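Keeping a Small Round Table in Good Shape

Posted 22/11/2025 in Around the House

I've had the same kind of table in every apartment since college: small, round, wood, one leg always a hair shorter than the others. I bought my current one at a yard sale in Medina and it has been dinner table, sewing table, homework table and the place where mail goes to die. So a few of you asked how I keep it from looking like a wreck, and I've finally sat down to write it up (at the table, obviously).

Daily wiping

A soft cloth, barely damp, with the grain. I used to spray cleaner straight onto the wood and got a dull patch the size of a saucer that took me a whole weekend to even out. Now I spray the cloth. An old T-shirt cut into squares beats any cloth I've paid for, as long as you cut off the printed part, which just pushes crumbs around.

White rings

Try the hair dryer first! Low setting, keep it moving, a few minutes. If the ring is still there, rub in a little plain mayonnaise, leave it overnight under a paper towel and wipe it off in the morning. My neighbor Aurelia swears by non-gel toothpaste, but it took the shine off my windowsill so I'm not letting it near the table. Dark rings are a different problem, because the water has gone past the finish and you're looking at sanding.

Sticky stuff

Price stickers, tape residue, that mystery goo from the kids' craft box. Warm a spoonful of cooking oil, dab it on, wait ten minutes and push the gunk off with an old plastic card. Wash with a drop of dish soap after or you'll have an oil spot instead of a glue spot.

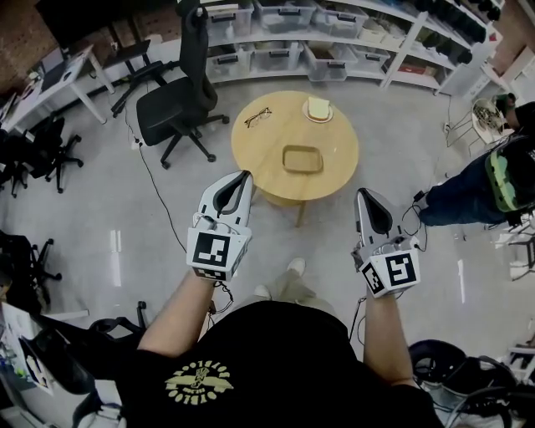
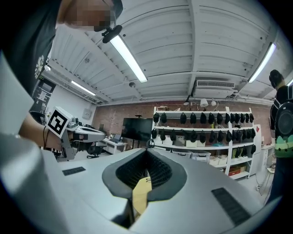

Round light-wood table in the first photo, close-up of the gripper in the second.

Scratches

For the shallow ones, rub a walnut over them. I know how that sounds. Rub the nut meat along the scratch, let it sit, buff with your finger and then a cloth. On pale wood go easy and test underneath, because walnut can leave it darker than you want. Deeper ones get a wax stick from the hardware store, one shade lighter than you think you need.

If you sand, start at 300 grit for finish scuffs and stop there. I once went all the way up to 1000 on a tabletop and it was gorgeous for a day, and then the oil just sat on the surface like rain on a car.

The wobble

Before you fold up a napkin, flip the table and tighten everything. Nine times out of ten it's one bolt. If it still rocks, turn the table a little at a time on the floor until it settles, since old floors are often worse than old tables. After that, stick a felt pad on the short leg and trim it with scissors. I buy the pads in packs of 4 and always lose one.

Where to put it

Away from the radiator, please. Mine spent one winter next to the heat and opened up a crack I could slide a dime into. It mostly closed again by July, but you can still feel it if you run a fingernail across.

Renata wrote in asking about oilcloth covers. They're fine for a party, but take them off afterward and let the wood air out, and never put one down over a hot table that's just had soup pots on it. Next up I'm doing chairs, so send me your squeaks.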